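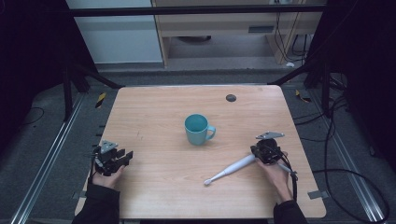 Un prix pour le pluralisme, décerné entre soi

La fondation Vītola a remis son premier prix « Parole publique » à la députée Nayara Camargo, saluée pour « l'exigence et la constance de son engagement démocratique ». La formule est jolie. On cherche encore ce qu'elle recouvre.

La lauréate siège depuis 4 ans. Elle a beaucoup parlé, souvent bien, et figure parmi les invités réguliers des émissions du matin. Côté textes, le bilan tient en deux propositions de loi, dont l'une n'a jamais été inscrite à l'ordre du jour et l'autre a été vidée de sa substance en commission, avec son accord. Le communiqué de la fondation ne mentionne ni l'une ni l'autre. Il préfère s'attarder sur une tribune parue en septembre, dans laquelle Mme Camargo appelait à « réparer la conversation nationale ».

Le jury était présidé par Úna Ó Dubhghaill, ancienne conseillère de campagne devenue consultante au cabinet Flesis. Or Flesis a travaillé pour le parti de la députée lors des dernières législatives. Interrogée à ce sujet, Mme Ó Dubhghaill assure que « les délibérations ont été menées en toute indépendance » et que le contrat avait pris fin avant l'ouverture des candidatures. De combien de semaines ? Elle n'a pas souhaité préciser.

La fondation affirme avoir examiné 70 dossiers. La liste n'a pas été publiée, pas plus que les critères de sélection. Deux élus d'opposition que la rumeur donnait finalistes disent avoir appris l'existence du prix dans la presse. Le groupe Jarkitz, principal mécène de l'opération, renvoie toutes les questions vers Vītola, qui renvoie à son communiqué.

La cérémonie s'est tenue dans les salons de l'hôtel Hasby, devant un public d'invités. Le couvert pour les soutiens extérieurs était facturé 1000 euros, somme présentée comme un don. Dans son discours, la députée a regretté que la politique soit devenue « un club où l'on se parle à soi-même ». La salle a applaudi longuement.

Il n'y a rien d'illégal dans tout cela, et les distinctions de complaisance ne datent pas d'hier. La droite a les siennes, la gauche aussi, avec les mêmes traiteurs. Reste que celle-ci prétend récompenser le débat contradictoire et qu'aucun contradicteur n'avait été convié à la tribune. Le seul échange avec la salle, prévu au programme, a été supprimé faute de temps.

L'entourage de Mme Camargo dément que ce trophée prépare une candidature à la direction du parti. « Elle est concentrée sur son mandat », répète un collaborateur. Le même argument avait servi avant son entrée au bureau national, intervenue deux mois plus tard. Une nouvelle édition du prix est annoncée pour l'an prochain. La composition du jury sera reconduite à l'identique.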